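Shared Lunch Returns to Zukley Hall With Longer Tables and an Earlier Start

3 October 2023

The monthly shared lunch at Zukley Hall is back after a summer break, and organizers say the first one of the season drew 127 people, the most since the meal moved from the church basement two years ago.

The lunch is open to anyone who lives in the Triltent neighborhood. There is no charge and no sign-up. People are asked to bring a dish if they can, and the hall provides bread, greens, fruit and coffee.

Hacer Dursun, who has run the kitchen since spring, said the main change this fall is the schedule. Doors now open at 11:30 a.m. instead of noon, and food is served until 1:30 p.m. The earlier start was requested by parents who have to be at the elementary school by early afternoon.

"We used to have a line out to the parking lot at five past twelve," Dursun said. "Now people come in over half an hour and they can sit down."

The hall has room for 168 people seated. Tables have been turned to run the length of the room, which leaves a wider path to the kitchen door and makes it easier for anyone using a walker or pushing a stroller. The folding tables along the north wall are still used for hot dishes.

Cold food and fruit have been moved to small tables of their own. In past years everything was laid out on one counter, and the fruit ended up behind the soup pots where children could not reach it. Mandarins are the most popular item with younger visitors, Dursun said, and the kitchen went through 28 pounds of them at the September meal.

Most of the produce comes from Ekton, a small grocery on Mill Street that sets aside fruit and vegetables for the lunch on the morning it is held. Owner Esben Bech said the store can supply food for up to 200 people if the kitchen gives him two days' notice.

"Spinach is easy, oranges are easy," Bech said. "Tomatoes depend on the week."

Tablecloths are on loan from residents. The hall owned a set of plain white ones, but they were worn through and were thrown out in the spring. Dursun asked for replacements in the newsletter and said she did not care if they matched. Patterned cloths have been coming in ever since, along with a few mesh food covers, which the kitchen had also asked for. Anyone lending a cloth should pin a name to one corner so it can be returned after washing.
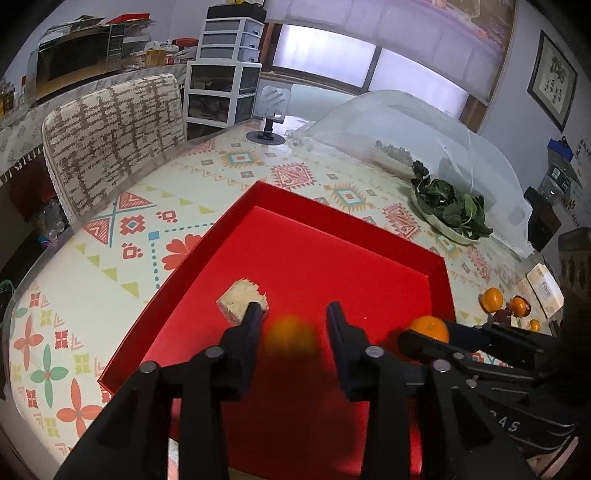
Food safety rules are the same as last year. Cold dishes should arrive chilled and should be covered until serving begins. Home-canned goods cannot be accepted. Dishes containing nuts need a card that says so, and blank cards are kept in the drawer to the left of the kitchen sink. Leftovers may be taken home starting at 1:15 p.m., but visitors need to bring their own containers.

Orhun Yüksel, who oversees bookings at the hall, said the lunch will keep its usual place on the calendar through May. The December meal will be held in the smaller Hsueh Room while the main floor is refinished. That room seats fewer people, so there will be two sittings, at 11:30 a.m. and 12:45 p.m.

Parking is available behind the building and on the east side of Mill Street. The lot next to the dentist's office is private, and cars left there in September were given warnings.

The hall is also looking for serving spoons, large lidded bowls and a second coffee urn in working order. Donations can be left at the front office on weekday mornings. Help is needed with setup from 9:30 a.m. and with dishes after the meal, and high school students may count the time toward their service hours. Questions about bringing food should go to Dursun at the hall kitchen, and questions about access or parking to Yüksel at the front office.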